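Hoovers, hoses and a floor that shows everything

June 2020

Quick one today, I've got a pile of other stuff to do and I've been putting this post off since the last one. A few of you asked how I'm getting on with the floors at Sevis now we're using the place again. Short answer – slowly.

The main floor is that smooth greyish stuff, quite shiny, and it shows every crumb. Every footprint too. Get the light coming across it and you can see exactly where you gave up last time. Carpet lets you get away with murder. This doesn't.

So the hoover comes apart first, always. Wand off the floor head, everything laid out on the ground where I can get at it. I used to try and do it standing up, holding the wand under one arm like bagpipes. Don't.
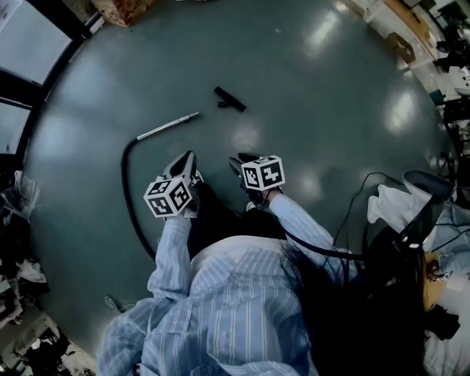 Hala Naciri taught me the order years ago when we were both at Roker and I still do it her way. Floor head first. Turn it over, pull the hair off the brush strip (mostly mine, sorry). Then look down the wand with a torch. Then the hose, which is the boring bit, because whatever is stuck is always stuck in the bend nearest the handle. A broom pole with a rag round it does the job but go gentle, I went through the side of one in November and taped it up and it whistled for weeks.

Things I have found in there so far: a pen lid, half a cable tie, 3 drawing pins, somebody's earring. Fouad Bennani says the earring is not his. Noted.

Then put it back together, and push the floor head on until it clicks. If there's no click it'll drop off the first time you lift it, and you will say a word.

A few other bits people asked for:

1. Shoes. Trainers are fine, but wipe the soles before you start. I did the entire room once and then had to do it agian because of my own feet.

2. Hose on the same side as the socket. Otherwise you spend the whole time stepping over it.

3. Pick up the small stuff by hand. Odd leads, plugs, clips. A thin lead will go round the brush faster than you can reach the switch.
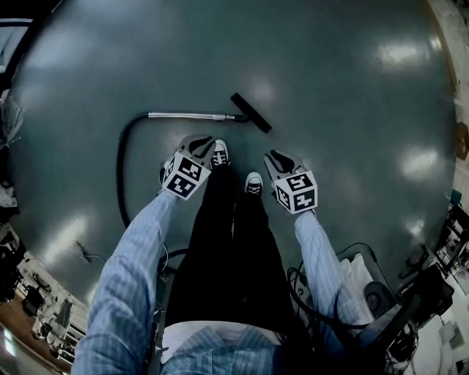
Next job – the window end

Right, the bit I've been avoiding. The side with the big windows gets all the light and all the junk. Boxes, carrier bags, bags inside other bags. It creeps. You put one box down "just for now" and then that's where boxes live.

Plan is flatten what can be flattened, keep one bag for bags, and anything with no name on it goes in the Ezzat pile for a week and then out. Fouad thinks a week is harsh. Fouad has 24 jam jars under his desk so I'm not taking advice.

After that it's hoover, damp mop, leave it alone till it dries. I use the Brevasine floor stuff, a small capful in the bucket and no more, too much and you get streaks that only show up in teh morning.
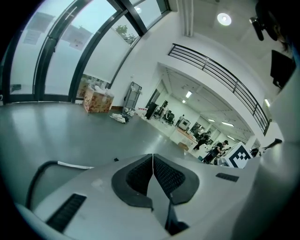

The window end, with the box and bags still to sort.

Will report back when there's some floor to see over there. If anyone has a decent way of storing a hoover hose that isn't "throw it in the cupboard and shut the door fast", comments are open. Off to find the mop.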